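Hand and Gripper Comparison – Progress Report to Komness
July
By Ilze Venckus
Last updated: July, 4:20 p.m.

We're past the halfway point of the comparison and it has been a really good stretch. Both end effectors have now gone through the full set of kitchen items on the same arm, with the same controller settings, and the results are further apart than Tarmo and I expected when we wrote the plan!

A quick reminder of the setup. The Starkoser is our two-jaw gripper, and the Emar is the multi-finger hand. Each one gets 20 tries per item. A try counts if the item is picked up, carried over to the target and let go without a person stepping in.

On rigid items the Starkoser is still very hard to beat. It scored 20 out of 20 on pot handles and closes faster than the hand does. The Emar scored 17 on the same handles, and two of the three misses came from one finger closing early. Tarmo Vītola has changed the closing order since then and we'll rerun that item.

Soft and tangled food is where things get exciting. With dry noodle bundles the Starkoser managed eight out of 20, mostly because the jaws pinch a few strands and leave the rest behind. The Emar got 15 – and on the good tries it brought up the whole bundle in one go. We also tried cutting its grip force from 100 percent to 40, and breakage dropped so much that we've kept 40 as the default for anything brittle.

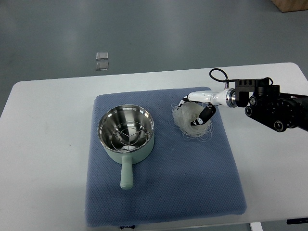 Emar hand at the noodle bundle, with the pot and steaming rack alongside on the mat.

Two things slowed us down. The wrist cable caught on the arm during wide turns, so we limited wrist rotation until a shorter cable arrives. The Org controller also dropped its link a few times on long runs. A firmware update seems to have helped, but I'd like 50 clean runs in a row before I call it fixed.

Spending is on plan. The one change we'd ask you to approve is moving the leftover camera money into spare fingertips, as the current set is wearing faster than we budgeted for.

Next up are the handle rerun, leafy vegetables, and the first tests with the rack lifted out of the pot – Tarmo already has the grasp points marked.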